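About Us

Dallon Water Testing – well water, pond water, whatever comes out of your tap. Family owned. Started 1978 in the back half of a feed store, moved once, haven't moved since.

Who we are

Small lab. We test drinking water for homes, farms, rentals, camps, a couple of bakeries. Most of our work is private wells, and most of those are out past Tumano where the town lines stop. If you're on a private well then no one is checking it for you. It's on you. A lot of people buy a house out here and find that out a year later.

We don't sell filters. We don't sell softeners, tablets, or a service plan. People ask every week. We test the water, we send you the numbers, we explain the numbers if you call. What you buy after that is up to you, and we don't get a cut from anyone.

How it started

The feed store had a bad well. Customers' calves were drinking from the trough out front, store owner wanted to know what was in it, nearest lab wanted the sample driven three hours and then wanted a month. So he set up a bench. Nitrate and bacteria only, at first. Neighbors started bringing jars. Pickle jars mostly, which you can't use, please don't bring us a pickle jar.

By the second winter the bench was paying better than the seed. Feed store closed, lab stayed. The Vasylenko family bought in a few years later and still runs it – second generation now, with a third one washing glassware in the summers.

What we test for

Basic home panel: bacteria, nitrate, hardness, pH, iron, manganese. This is what most people need and what most lenders ask for.

Full panel: all of the above plus lead, copper, arsenic, sulfate, sodium, chloride. Get this one if the house is old or if you've never tested. Or if there's a new baby coming.

Farm panel: built for livestock. Nitrate, sulfate, salts, bacteria. Ask about the herd rate if you have more than one trough or more than one well.

Pond check: spring and summer only. We don't identify fish diseases. We can tell you about oxygen and ammonia if you get the sample here fast, call first.

Single tests: sure. If you only want lead, we'll run only lead.
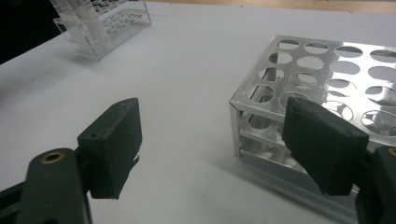
Aluminum test tube rack on a white tabletop.

Picking up a kit

Come get bottles from us before you sample. They're free, they're clean, and the bacteria bottle has a little powder in it that needs to stay in there. Don't rinse it out! We get a rinsed one every week or so and then it's another drive for you.

Kits are at the front counter, also at the hardware store in Pona, bottom shelf by the registers. If the shelf is empty tell them and they'll call us.

Instructions are in the bag. Short version – take the aerator off the faucet, run the cold water five minutes, don't touch the inside of the cap, fill to the line. For lead it's different, you want first water in the morning before anyone flushes or showers. Seperate sheet for that one, it's yellow.

Bacteria samples have to reach us within 30 hours of when you took them. Keep them in the fridge till then, or a cooler. We do check the time on the form. Late ones we have to turn away, even if you drove a long way, even if you're closing on the house tomorrow. Everything else can sit a bit longer, see the sheet.

Results

Bacteria takes 2 business days once it's in. Metals longer, usually the following week. We email results as one page with a plain column next to each number – fine, keep an eye on it, or call us. If it's a "call us" on bacteria or nitrate we won't wait for you to read your email, we'll phone. So please write a phone number we can read.

No email? We'll mail it. Or stop by, plenty of people do.

Your results go to you. Not the neighbor, not the buyer, not the realtor, unless you signed the line that says so. That's been the rule since the feed store days.

What we believe, I guess

Our nephew who did the web site said an About page needs this part. So.

People should know what they're drinking. It shouldn't cost a week's groceries to find out. And the person who answers the phone should be able to explain the number without making you feel dumb. That's about it. We've kept the basic panel priced low on purpose and we make it up on the commercial work.

Also we'll tell you when you don't need a test. Orange stain in the tub, no smell, well's been tested every year – that's iron, you know it's iron, save your money.

Schools and groups

Every October we do open bench for local classes. Kids bring in water from home or the creek, we run hardness and pH with them while they wait. Two classes a morning is our limit, the room is small. Teachers, get on the list early, it fills up before summer is over. No charge. Closed-toe shoes please, goggles we have.

We've talked to garden clubs, 4-H, a quilting group once (they had a dye problem, turned out to be a really good afternoon). Ask.

Working here

We hire now and then. Mostly part time, sample intake and courier runs. You need a clean license and handwriting other people can read. Bench jobs come up less often, and we'd rather train someone careful than hire someone fast. Drop off a letter at the counter, we do keep them.

Finding us

Dallon Water Testing, lower end of Mill Road in Tumano. Low brick building, blue door. Parking is around back, the front spots belong to the barber and he will come out.

Open weekdays 8 to 4:30. Bacteria drop-off stops at 2 so we have time to set them up the same day. After hours there's a drop box by the back door but it isn't cooled, so no bacteria samples in it, metals only.

Closed the week between Christmas and New Years. Snow days we follow the school district, if their closed we're closed.

Call ahead if you're coming a long way.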